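Stories > World > Explained for young readers

18th August
By the Young Readers' Desk, Bikdale

Why do leaders talk on the radio to people in another country?

Maybe you have heard grown-ups speak about "propaganda" or "information war". These are big words. In this page I will try to explain one part of it, with the help of a small story from the border between Brodby and Sekeck.

Brodby and Sekeck are two towns with a river between them. For a long time people crossed the bridge to go to school, to buy bread or to visit a grandmother. Then the two governments quarrelled, and in June the bridge was closed. Soldiers came to both sides.

When countries quarrel, they often quarrel about the news too. In Sekeck the government blocked 294 websites. It also stopped the newspapers that came from the other side. People there could hear only one story about why the bridge was closed, and they could not easily check if it was true.

So what did the people in Brodby do? They used an old thing: radio. A radio signal does not stop at a bridge. It goes over the river, and a person with a simple receiver can listen to it in the kitchen. The station is called Vídalín and it sends 20 minutes of news every evening, in the language of Sekeck.

Is this propaganda also?

This is a good question, and you should ask it. Propaganda is when somebody gives you information mainly to make you think or do what they want. It can be a lie, but it can also be a true thing with the other half left out. So it is possible that both sides make it.

A careful listener can ask some questions:

Who is speaking, and what do they want from me?
Do they say where they know it from?
Do they sometimes say "we made a mistake"?
Does another person, from another place, tell the same?

Vídalín reads its mistakes aloud at the end of the week. One time it said that 1000 people had walked to the bridge to ask for peace. Later it corrected the number to 499. That is still a lot of people, but it is only half – and it is important to say it. 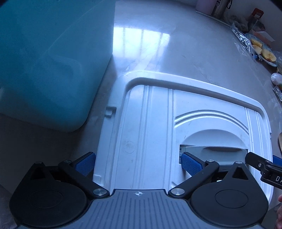
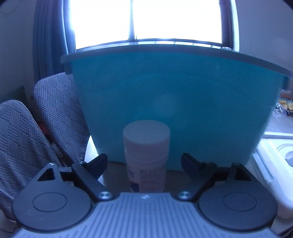
What can happen to the listeners?

In some countries it is forbidden to listen to foreign news. People can lose their work or pay a fine. Therefore many listen quietly and do not tell the neighbours. Children are sometimes asked by their parents not to speak about it at school, and this is not easy for a child.

Other people do not want to listen at all. They are tired, or they are afraid, or they believe already what they were told first. It is hard for everybody to change their mind. Perhaps you remember a quarrel with a friend when you heard the other side only much later.

Do such messages stop a war?

Not alone. A war stops when the leaders agree to stop it, or when one side cannot continue. But words can help people to ask questions, and a soldier who asks questions may decide differently. The bridge in our story is still closed. The two towns have begun to talk about opening it for sick people and for families.

Words to remember

Propaganda: information made to push people to one opinion.
Censorship: when somebody with power decides what others may not read, see or hear.
Source: the person or place that a piece of news comes from.

We use cookies to remember your reading settings. Ask an adult before you change them. Accept / Settings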